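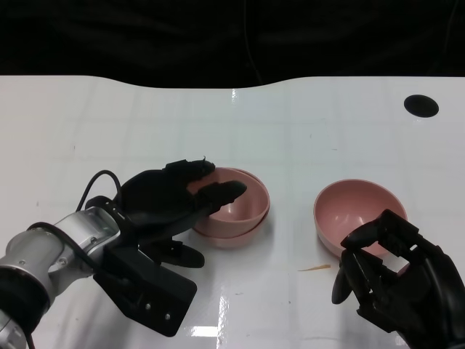

Rurnar to reopen its lower room as a 30-table supper theatre

7 February 2024

Search this site Enter keyword Go

The Rurnar, the music and variety venue on the harbour side of Skotside, will reopen its lower room in the spring with a new seating plan, a rebuilt stage and a revised licence. The room has been closed to the public since the first week of January, when contractors began taking out the raked floor.

The finished room will hold 30 tables on three flat levels, each level 180 mm above the one in front. The old layout had fixed benches on a continuous slope, which made table service difficult and left the rear corners with a poor view of the stage. Total capacity across the lower room, the upper hall and the bar will be 618, including standing places in the bar. The upper hall is not affected by the work and its programme continues as printed.

The stage has been brought forward by 1.4 metres and lowered to 600 mm. A centre trap, unused for many years, has been closed and boarded over. The piano will now stand at floor level to the left of the stage, on a separate base isolated from the surrounding joists with rubber pads. The venue says this is intended to reduce the low-frequency noise carried through the floor into the bar, which had been a frequent source of complaint on nights when both rooms were in use.

Sound and lighting are being supplied by Kuusk, the installation firm that refitted the Gristville Playhouse. The contract covers a distributed loudspeaker system with small units fixed above each seating level, in place of the two large stacks that stood either side of the stage. Each level can be set separately. A limiter will be fitted to the main output and sealed, as the revised licence requires. Lighting moves to LED throughout, apart from two follow spots which have been kept and rewired.

The licence permits live music in the lower room until 11.30 pm from Sunday to Thursday and until 1 am on Friday and Saturday. Food must be available until 10 pm on any night when the room is open with table seating. Conditions on the side door are unchanged: it remains an emergency exit only and may not be used for smoking or for loading after 9 pm. Performers' equipment will come in through the rear yard, where a ramp has replaced the steps.

Tickets for the lower room will be sold by table and by single seat. Whole tables seat two, four or six. Single seats are sold at shared tables on the front level and along the side rail. There is no minimum spend at any table, and no cover charge on top of the ticket price. The previous arrangement, under which a cover charge was collected at the table by serving staff, ended with the closure.

Bookings made before the closure have been moved to the upper hall or refunded. The venue reports that 767 tickets were affected. Holders who have not had a message should contact the box office with their order reference. Refunds are made to the card used for payment, and gift vouchers are reissued with a new expiry date.

The opening programme has not been published in full. The venue has confirmed a resident trio on Thursdays, a monthly open-microphone night, a late cabaret on alternate Saturdays and a Sunday afternoon piano session without table booking. Variety bills will run on Fridays in two halves with an interval of 25 minutes, which is ten minutes longer than before. The kitchen will serve during the interval but not during the second half.

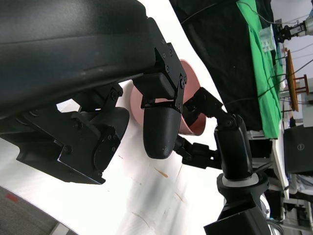
Can a party of five book a whole table?

A party of five books a six-seat table and pays for all six places, or takes a four-seat table and one single seat at a shared table close by. The box office will try to put the two together if asked when booking – the online system does not do this.

Access to the lower room is by lift from the main foyer. The lift reaches the middle seating level only, and a short ramp connects this to the front level. The rear level is reached by one step at each side and has no ramp. Four wheelchair places are provided, two on the middle level and two at the front, all at tables. An induction loop covers the front and middle levels. Companion seats are free of charge and can be booked online for the first time.

The cloakroom moves from the foot of the stairs to the foyer. The former cloakroom becomes a second dressing room, with its own washbasin and a direct door to the wings. Until now acts on a mixed bill have shared a single room, and larger companies have changed in the upstairs office.

Ventilation was the largest single item in the works after the floor. The old extract fans ran at one speed and were usually switched off during quiet numbers. The replacement plant is on the roof of the rear store, with lined ducts and variable-speed control, and will be tested with the room empty and again at a private rehearsal before opening. The test results go to the licensing office with the final completion papers.

An online survey of audience members carried out before the designs were fixed drew 3,589 replies. Sightlines were the most common subject, followed by the temperature of the room and the time taken to be served. The tables in the new plan are smaller than those first proposed, and the gangways correspondingly wider.

Box office hours are unchanged. An opening date will be announced once the completion certificate has been issued.

Comments (4)

balcony_left
Glad the cover charge has gone. Paying twice for one seat always annoyed me. Any word on whether the Thursday trio is the same line-up as last year?

Skotside Sid
The two big speakers were the reason we stopped sitting near the front. Will give it another go.

marrowfat
One step to the rear level and no ramp seems an odd choice when they were rebuilding the whole floor anyway.

TwoForTheInterval
25 minutes is about right if you want to eat. It took us 20 to get served in November and then the lights went down.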